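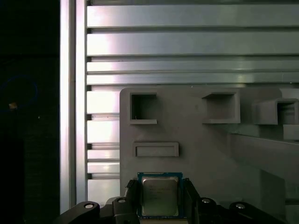
Fig. 1. Processor, lid side.

Karmont Match Client - set-up guide for guild captains
Section 4: Joining a Clinusbridge Cup lobby

Rev. 1/15/21. Replaces the November pages, bin those.

Read the whole section before match night. Most of the tickets we get are step 3 or step 9.

Before you start

You need: the game, fully patched. The Karmont client. Your guild tag, spelt exactly as on the sign-up form. Your captain code (in the welcome email, check spam).

Phones and tablets both fine. Emulators on a PC allowed in the open bracket only, see the note under step 6.

4.1 Linking your guild

1. Open the client. Sign in with the captain account, not a member account.

2. Tap Guild, then Link.

3. Type the guild tag. Capitals matter. So do full stops and underscores.

4. Enter the captain code. Tap Confirm once and wait. Can take up to 60 seconds on a slow line.

5. Green tick next to the tag = linked. Grey tick = waiting for your region server, leave it alone and come back later.

CAUTION: Do not unlink and relink to hurry it up. Each unlink locks the roster for 90 minutes and support can't lift it.

6. Pick your device type for each player. Phone, tablet or emulator.

Note: a player set to emulator won't show up in the closed bracket roster. Not a bug. Change the device type, save, reload teh page.

4.2 Setting the roster

7. Tap Roster. Add players by in-game ID, the long number on the profile page. Display names won't work.

8. Maximum 16 per guild, subs included. Starters first, drag to reorder.

9. Every player has to accept the invite from inside their own client. An invite sitting in Pending does not count, and a pending starter means the lobby won't open for you.

10. Tap Lock roster. Locked rosters can still swap a starter for a listed sub between rounds. No new names though.

Note: if a player has changed servers since sign-up, remove them and add again with the new ID. Old ID looks fine on the list but fails at check in.

4.3 Check-in and lobby

Check-in opens over 60 minutes before the round and shuts 10 minutes before. The clock in the client is server time. Go by that one.

11. Captain taps Check in. Status goes to Ready.

12. Lobby code appears at the top. Copy it to your guild chat, not to public chat.

13. Players join by code from the game's own Custom Match screen. Pick the side shown in the client (Gebretsadik side or Mikari side, named after the two castle maps).

14. Both captains tap Ready. Match starts by itself.

CAUTION: Do not close the client during the match, just leave it in the background. It sends the result. If it's killed you will have to upload screenshots by hand, see Section 6.

Turn off battery saver first. On some phones it shuts background apps without asking.

4.4 If it goes wrong

Code rejected: old code. Pull down to refresh, copy again.

"Roster mismatch": somebody joined who isn't on the list, or joined on an alt. Have them leave, rejoin on the right account.

Stuck on Waiting: other captain hasnt tapped Ready. Message them through the client.

Player drops mid-match: play on. They can rejoin with the same code. No restarts after first blood.

Still stuck, tap Help > Call referee. Give lobby code and guild tag in the first message.

Next: Section 5, Reporting results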